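Visit to the Flornar Kitchenware Open Day
12th July
By Guilan Hao

The Flornar works opened its doors to the public on Sunday for the first time in four years. The event was arranged by Sokora, which has managed the site since the merger, and visitors were admitted in small groups through the Trosia Street gate. Our group was received in the old drying hall, now used as a display and handling area for the wooden utensils range.

The tour began in the timber store. Boards are kept there under cover until the moisture reading is acceptable, and each stack carries a card with its date of arrival. The store can hold about 600 boards. From there the route passed through the cutting room, where the machines had been stopped for the day, and into the finishing room. Staff explained the order of work: rough shape, edge rounding, hole, sanding, stamp, oil. The oil is applied by hand with a cotton cloth, and pieces are left on racks overnight before a second coat.

The greater part of the afternoon was given to the handling area. Visitors were invited to compare utensils at different stages and to ask about use and care. The spatulas drew the most interest. The wood has a warm orange-brown color and a fine grain, and the broad head flares out to one side of the long, flat handle. An elongated oval hole near the top allows the piece to be hung. Below it is a boxed logo set into the wood, with a small round emblem farther down the handle. 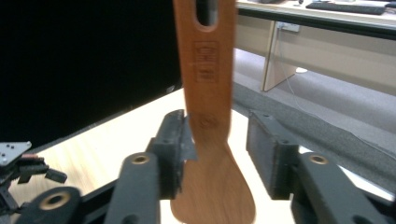 Cai asked whether the stamp would wear away with regular washing, and remarked that on an older spatula at home the maker's name had gone within a year while the wood itself was still sound. The staff member on duty replied that marks last longest when the utensil is washed by hand and dried at once - soaking raises the grain and blurs small lettering first. A light sanding and a fresh coat of food-safe oil will restore the surface, although fine lines in a mark may be lost in the process.

Questions followed on the shape of the head. Visitors were told that the wider side is meant to follow the wall of a pan, and that a left-handed version is under review. No date was given for its release.

The visit closed in the shop, where seconds were on sale at a reduced price. Parking near the gate was limited, and the path between the timber store and the cutting room is uneven in places. The next open day is expected later in July, and places should be reserved in advance at the Sokora front office.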